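**Briltstead, 3 January 2024**

The shared work rooms at Paewai have a new rule for power strips. From this month, each work table gets its own strip with a switch, and the strip must lie on top of the table and not on the floor under it. The change was decided after a check of all the extension cords in the building, which was made in October.

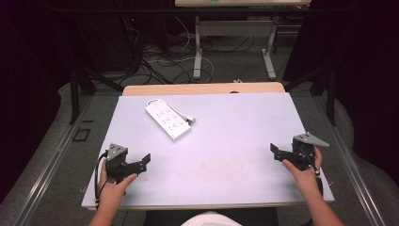
A white power strip with six outlets, on the white board over the wooden table.
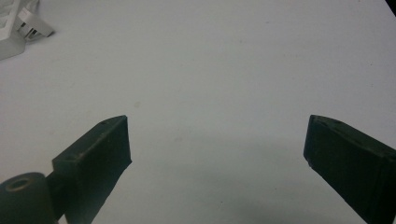
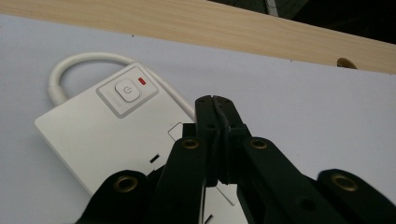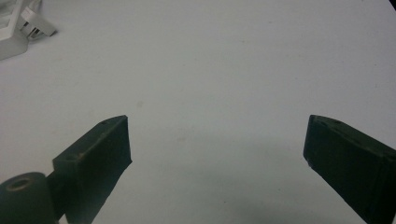 Paewai is the former school building on the east side of Briltstead, and it is used today by small firms, evening courses and people who repair things at home but have no space for it. The check in October was done by Fivodico, the company which looks after the electrical installation in the house. It found 176 power strips and extension cords in use. Of these, 46 were taken away on the same day. Most of them had damaged cords or loose plugs, and in seven cases one strip was plugged into another one.

"We did not expect to find so many," said Seraina Marti, who manages the building. "People bring a strip from home, they leave it for the next group, and after some years there is one behind every cabinet. I brought two of them myself."

Under the new rule, private power strips are not allowed in the shared rooms any more. The house gives out the strips and keeps a list of them. Each one must have a power button and a light, so that a person who leaves the room can see if it is on. The last group in the evening has to switch off all the strips and sign the sheet at the door.

The strips are also not to be fixed to the tables. This point was discussed for a long time. Fivodico had proposed to screw them under the table edge, and in two rooms this was tried for several weeks. The users complained that they had to kneel on the carpet to reach the outlets, and that large adapters did not fit there. Now the strip lies on the table and can be moved to the side where it is needed.

Barnabás Bodnár teaches the evening course in lamp repair and was one of the people who complained. He is content with the result, but he would like to have longer cords. "With a short cord, you push the table to the wall, and then only half of the group can stand around it," he said. His course has 14 participants this winter, and they share four tables. He has asked for cords that reach to the middle of the room, with a flat cover over them where people walk.

Ms. Marti said that the covers are ordered. They should be delivered before the end of the month, and they will be put first in the rooms on the ground floor, where the cords cross the way to the emergency exit. Until then, groups are asked to lay their cords along the wall, also when this takes more time.

The loose white boards for the tables stay as they are. They were bought by the model building club Nekevcombe three years ago to protect the wood, and other groups have permission to use them. The club only asks that no glue and no hot tools are put directly on the boards. Small dirt can be removed with a damp cloth, but the strip has to be unplugged and taken away from the board before cleaning.

The costs of the change are paid from the normal budget of the building, and the rents for the rooms do not go up because of it. The strips that were taken away in October have been brought to the recycling center. Owners who had written their name on a strip which was still in good order could collect it at the office. Three people have done so.

Groups which need more outlets than one strip offers should tell the office at least one week before their date. The office then decides if a second wall outlet is free in the room. To connect two strips together remains forbidden in all rooms, also for a short time, and a group that does it again after a warning can lose its place in the plan.

A second check by Fivodico is planned for next October. The storage rooms in the basement, which were locked during the first visit, will be included. Questions about the new rule are answered at the office on the ground floor, and the list of rooms with the number of outlets in each is on the board beside the main entrance.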